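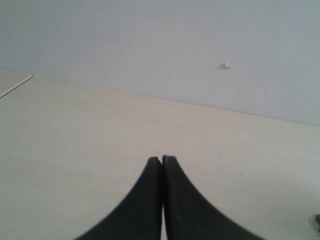 Industry > Automation > Packing and sorting

Print this article | E-mail this article

Bench automation at Prilwood

Bench automation at Prilwood is the use of robot arms with two-finger grippers at the Haugland packing plant. The first arms, supplied by Telo, were installed in February and took over tray loading, a job once done by hand on both shifts.

The plant has 427 employees. No jobs were cut, but 100 packers were moved to inspection, machine tending or the loading dock. Tenders clear jams, change finger pads and restart the arm after a stop. Wrist complaints fell. Some workers reported that the day felt longer and that they talked less with others. Pay for tenders was raised after talks led by Liv Eide, a shift representative.

See also: Feseno line

Comments

Melaniia Holovko, December 28, 2022
I tended arm 2. The training was too short.

dockside
Pay went up for tenders only. Dock got nothing.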